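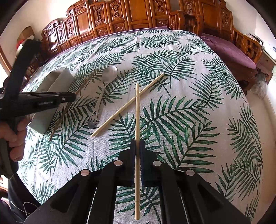 Jaltcombe House Dining Board > Table Standards > Chopsticks and spoon at one setting

GamorlowDesk
Members are asked to comment on the round tables with the palm-print cloth. We propose that chopsticks lie parallel, to the right of the spoon, with the napkin folded upright on the left.

tablewright263
Supported. The tent fold should remain. It suits the green in the cloth.

Amthorpe_Linens
I must disagree regarding the napkin. A flat fold is quicker to press, and we send out 1,020 each month.

GamorlowDesk
The objection is noted. Would a flat fold be acceptable at lunch only?

Amthorpe_Linens
It would, provided that the spoons with the cut-out handles are kept for dinner.

tablewright263
Agreed on the spoons. I maintain my position on lunch.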